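3.2 Keeping the hand-held gripper in service

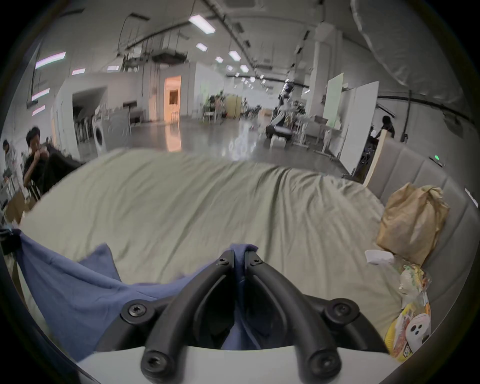

Figure 3. The gripper in use on the bed station at Mimarstead, holding a corner of blue cloth.

The Heo gripper is a simple tool, and most of its upkeep comes down to screws. We began the study with a maintenance plan of 17 steps, written by people who had not yet maintained anything. By September it had shrunk to four. The operator wipes the fingers, checks that both close to the same point, tightens whatever has worked free, and signs the sheet. The heads that matter are the ones visible in Figure 3: one on each side bracket, two at the upper tips of the fingers and two low down near the white base plate. All six have cross-shaped recesses, so one screwdriver does for the lot, and most of our lost time went into finding that screwdriver. It now lives on a string.

Tightening is done every 100 grasps, or after 30 minutes of steady work, whichever comes first. Cloth turned out to be a harder test than boxes or cups. A pinch on a single corner loads the tips and very little else, and a tip that has crept by a hair will still pick up a box with every sign of confidence, then let a folded edge slide straight out. For this reason the closing check is made on fabric. The operator pinches one corner, lifts it clear of the bed, and holds it for 60 seconds. A dropped corner sends the tool back to the bench.

Finger pads were replaced in pairs after Zamfira Bratu showed that mixing old and new pads made the grip lean to the newer side. The Sellonard pads lasted longer than the Condis ones but were far more trouble to glue – we used both, and complained about both.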